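About Conero

Conero is an adult evening school. We teach bookkeeping, office English, basic spreadsheets, that kind of thing. Started with one room over the Pernel print shop and a coffee machine that leaked. Now we have 10 rooms in the Gadura building, second floor, and the coffee is a bit better.

Most of our students work days. So classes start at 6:30 pm and we finish on time - buses matter. No entrance test, no dress code. Bring a pen.
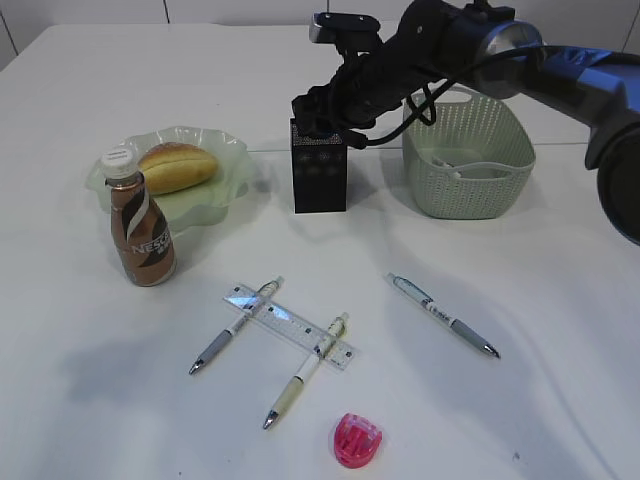

Small black box, white table.

How it works

You sign up for a term or just one course. Terms begin in January, May and September. Missed a class? Come to the same one with the other group, just tell the front desk first. We keep groups small so teachers can get round everybody. Homework is short, people have kids and shifts and we know it.

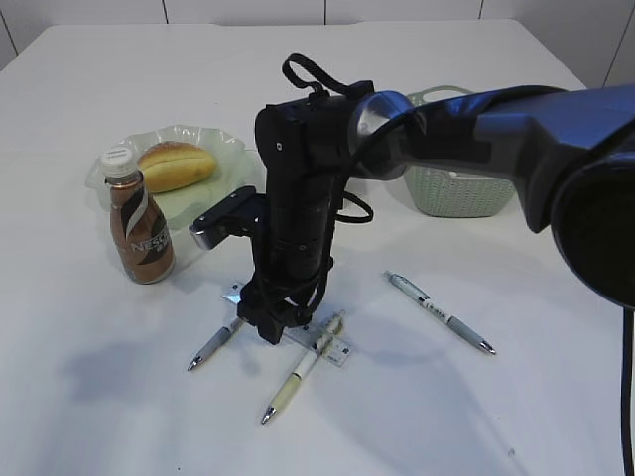 2 min read

Who we are

Carla Ghanem set up the school after years of doing payroll for other people. She still teaches the Tuesday-style beginners ledger class (the name stuck, it moves around the timetable now). The rest of the staff mostly came from offices, shops and one bakery. 53 teachers and tutors have worked here so far, some for a single term, some never left.

1224 students have finished a course with us. Plenty came back for a second one. A few now teach here wich makes us very happy. 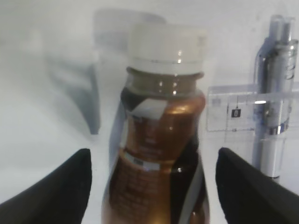

Photo: a bottle of coffee

Fees and help

Pay by the term or by the month. Same price either way, no extra charge for splitting it. If money is tight ask about the Tiwari fund, it covers books and half the fee for people between jobs. The form is one page. Answers usually come back before your first class.

Certificates are printed at the end of term. Lost yours? We can reprint it, bring ID.

Snacks and breaks

Break is at 7:45 pm. Bring your own food or buy something downstairs, the kiosk stays open til 8. Please no soup in the computer room. 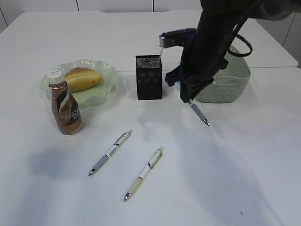
Bread roll and a bottle of Nescafé.

Visit us

Come up and sit in on a class before you pay, any evening in term. Ring the lower bell - the upper one is the dentist. Front desk opens at 4 pm and closes when the last class is out. Parking behind the building after 6, street side is permit only.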